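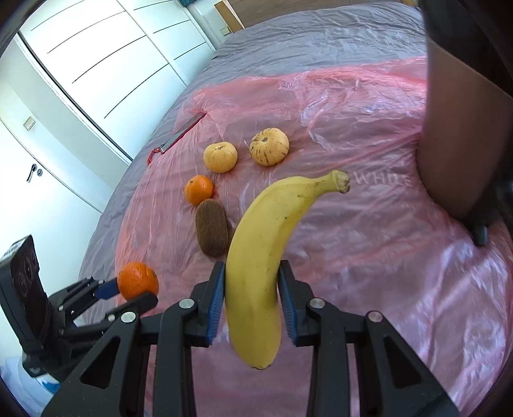 Mon 13 December

So I've been eating more fruit. That's the whole news, really, but I've got a cup of coffee and an hour before I have to go pick up the dry cleaning, so you're getting the long version.

It started in March when my dentist, of all people, asked me what I have for breakfast. I said toast. She asked what I have with it. I said more toast. She didn't say anything after that, she just wrote something down, and I went home and felt weird about it for a week. I don't even know what breakfast has to do with gums!

At that point the only fruit in my apartment was a jar of jam. I used to buy those big bags of apples at the supermarket on Retton Road because they were cheap, then I'd let them go soft in the bottom drawer of the fridge and throw them out on trash night feeling like a terrible person. I did that for years. The drawer was the problem, I think. I don't open that drawer. I have no idea what else is in there (there may be a turnip).

Anyway, my friend Silvana Conceição told me to stop buying bags and buy 4 things, loose, twice a week, from the Uddin place on the corner. Four pieces of fruit, then go home. She's been doing it forever and she never seems to throw anything out. I thought it sounded fussy, but I pass the store on my way back from the bus anyway, so I tried it. And it worked right away, which was kind of annoying. When you only have four you remember them. You think about the pear during the meeting.

The second thing was figuring out when stuff is ripe, because I was clueless. I'd been eating bananas green my whole life! My mother bought them green and we ate them green, and I figured the slightly chalky feeling in your mouth was just what bananas did. Now I wait for the freckles. They taste like a completely different food, and if I miss the window they go in the freezer for pancakes. Peel them first, though. I froze three in their skins and had to go at them with a butter knife over the sink, and my hands hurt for the rest of the evening.

Mandarins I have no complaints about. They come in their own packaging and you can eat one in the elevator. My only rule is that I pick the heavy ones, and I skip any with that puffy skin that feels like a coat two sizes too big.

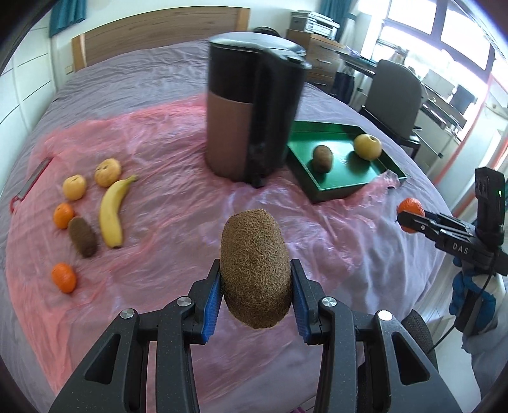
Kiwis took me the longest. I always bought them hard as golf balls, cut one open the same day, made a face, and gave up on the rest. Silvana says to leave them out next to a banana for a few days and press near the end with your thumb, and when it gives a little, it's ready. Then cut it in half and go in with a spoon. I know some people eat the skin. My coworker Annelore Reuter eats the skin, at her desk, like it's a plum, and says I'm missing the best part. I tried one bite and it was like licking a tennis ball. Maybe if you scrub it first? I'm not going to find out.

I also tried one of those apps, Fludance, where you log everything you eat and it gives you a score. I lasted nine days. I got a 65 one Sunday after what I thought was a very good day, two mandarins and a big salad, and I was so mad I deleted it in the parking lot of the garden center. I don't need a grade. I had grades for sixteen years.

What I did keep is the bowl. It's a big ugly green thing I got at a yard sale, and it lives on the counter right where I drop my keys, so I can't get to my keys without looking at whatever's in it. If the pears are going I see it and I eat the pears. The fridge is only for berries now, and for grapes in summer.

Things I still can't do: pick a melon (I knock on them like everybody else and I have no idea what I'm listening for), get the seeds out of a pomegranate without the kitchen looking like a crime show, or like papaya. I've given papaya so many chances. Annelore says lime juice fixes it, so I'll probably give it another go after the holidays, when the store gets the good ones in.

My dentist appointment is coming up again and I'm hoping she asks about breakfast. I've got an answer all ready. It still has toast in it.

Okay, dry cleaning closes at six, I have to run. If you have a melon trick, leave it in the comments, please!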